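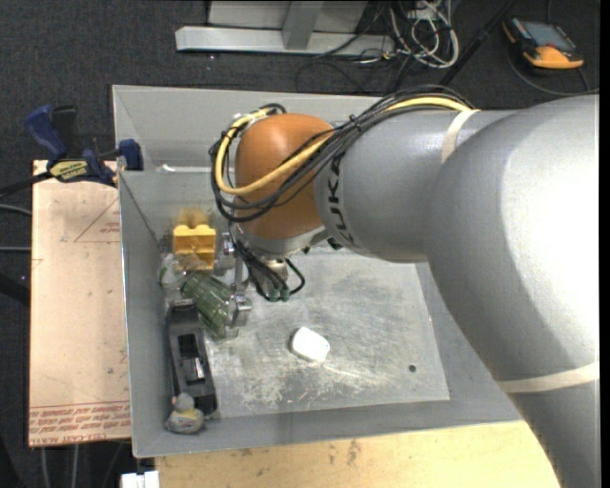
The KUKA arm at work over the metal bin at Kirnby. Photo: Tahsin Akanda

Nilmini Mondal starts with the cables. Before the picking cell at Kirnby is switched on, she runs a hand along the bundle on top of the forearm and follows it over the orange wrist, looking for shiny spots where the jacket has rubbed.

"The wrist turns more than anything else on the arm, so the wear shows up there," she says.

The loop at the wrist has to be generous. Too short and it pulls at the fittings when the hand rolls over; too long and it catches on the rim of the bin. Mondal moved the tie back in January and has left it alone – 2,794 picks without a snag, by her log.

The bin gets less ceremony. It is held with a bar clamp, and a knock from the gripper can shift it. Gyu-bin Pyo, who wrote the picking software, checks its position every 3,000 picks by touching the fingertip to set points on the rim. If any of them is off by more than 2 millimeters, he loosens the clamp, squares the bin and starts again. The job takes up to 20 minutes.

Scratches on the floor of the bin are left as they are. Pyo once fitted a new liner, and the glare off the clean metal gave the vision system more trouble than the scuffs had.

The fingertips are next on Mondal's list. A new pair is on order from Fillonwood, with a softer face for thin plastic.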